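Gruslow Forums > Manipulation > Bin picking
Thread: Success rate drops when we stop resetting the bin??

tarn_ox
Bit stuck and want opinions before I redo a week of work.

We've been comparing two ways of scoring grasps. Old way: bin gets laid out by hand before each attempt, one pick, score it, lay it out again. New way: fill once, let the arm pick and move stuff to the second bin until the first is empty, then swap over and go back. Same grasp model, same arm, same objects.

Old way gives 78 per cent over 211 attempts. New way is miles lower. Haven't got a final number as I keep stopping it to look. The write-up is due on the Yimer page and I don't know which figure is the honest one to put at the top.

kettlefoot
The lower one. Next question.

pib_84
Not that simple. What is counted as an attempt in the new way? If it goes for the same awkward thing over and over, each miss counts and one bad object eats your score.

tarn_ox
Every close of the fingers is an attempt. So yes, repeats count. Had one run where it went at the same object 12 times before I hit stop.

pib_84
There you go then. You're not measuring grasps, you're measuring how stubborn it is.

kettlefoot
Being stubborn IS the failure though. A person would try somewhere else. If the model keeps ranking the same bad grasp top after it has missed, I want that in the score.

marlpit
What's in the bin? Matters a lot. Boxes and tins I'd say the drop is a bug. Mixed odd shapes I'd expect it.

tarn_ox
Mixed, all odd. Hairbrush with bristles one side and pins the other, plush dolphin, a little toy dinosaur, a bowl, a black cap. Loose, not stacked. Grey bin, sloping sides, second one right behind it. The bowl and cap are my problem ones when they end up on their sides against a wall, fingers can't get round. Laid out by hand I never put them like that, didnt even think about it.

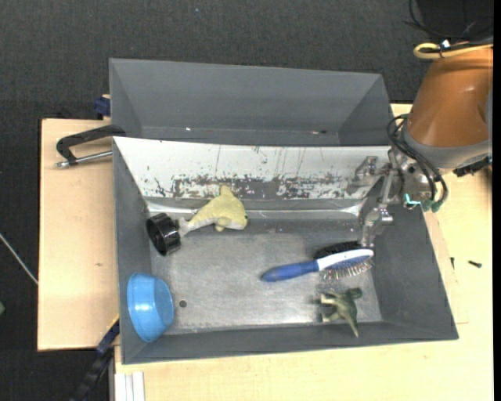
marlpit
So the hand layout was kind to it. You put things in the middle with a gap round them, everyone does. Your 78 is a score for tidy bins.

tarn_ox
Hm. Yes. Don't like it but yes.

dunnock_b
Disagree a bit with the pile-on. The hand layout is still useful, it tells you if the grasp model can see a handle and close on it. Different question from can it clear a bin. Report both, with separate names. Trouble starts when people call both of them "success rate" and stick them in one table.

kettlefoot
Fine but then which goes in the title. People only read the one.

dunnock_b
Neither goes in the title.

pib_84
Back to repeats. We had this on the Tumomport rig last August. What we did: log first tries and repeats in separate columns. A repeat = same object, hasn't moved since the miss. If it moved, counts as a fresh try. Then you can give first-try rate, and picks per bin cleared, and people can argue over whichever they like.

tarn_ox
How do you decide "hasn't moved"? By eye?

pib_84
Difference between the two depth views, before and after, with a threshold. By eye to start with, then we checked the threshold against the by-eye notes. Soft toys are a pain. They squash and spring back, so it looks moved when it's only changed shape.

marlpit
Shiny floor will mess with that as well. Worn metal gives you holes in the depth, and they're never in the same place twice.

tarn_ox
Ours is scuffed to bits so that'll be fun. Could do the compare on colour only?

marlpit
Colour for the bright stuff, ok. Dark cap on grey I wouldn't trust. Try both and keep whichever agrees with your notes.

hobnail
Has anyone asked about the swap. When it drops things in bin 2, where do they land? If it lets go from high up at the same spot each time, then your second bin starts out worse than the first. Score will drift down over a session and it has nothing to do with grasping.

tarn_ox
Same spot each time, yes. Centre of the bin, fixed height. Never looked at drift.

hobnail
Split the log by pass. Pass one, pass two and so on. If it slides, there's your answer, or half of it.

kettlefoot
I'd leave the drift in. A real bin isn't filled by somebody careful.

hobnail
A real bin isn't filled by the same arm from the same height either. Vary the drop point at least.

dunnock_b
+1 to varying it. The Futham test set does random drop points inside a margin and writes the seed down so others can repeat it. Not perfect, things still bounce where they like.

tarn_ox
Right, plan. Keep the 211 but call it "laid out, single pick". Rerun the clearing one with random drop points, first tries and repeats logged apart, split by pass. Cap repeats at 2 then force it to the next object.

kettlefoot
Why cap it! You're hiding the stubborn thing again.

tarn_ox
Because I'd like to go home at some point. Will do one batch with no cap and put it next to the other.

kettlefoot
OK that I can live with.

pib_84
Write down how often the cap kicks in. Thats the number I'd want to see.

tarn_ox
Will do. Split the old log by pass over lunch btw, only the runs I hadn't stopped early. Pass one is clearly better than pass three. Too few runs to say more than that. Will post the table when the rerun is done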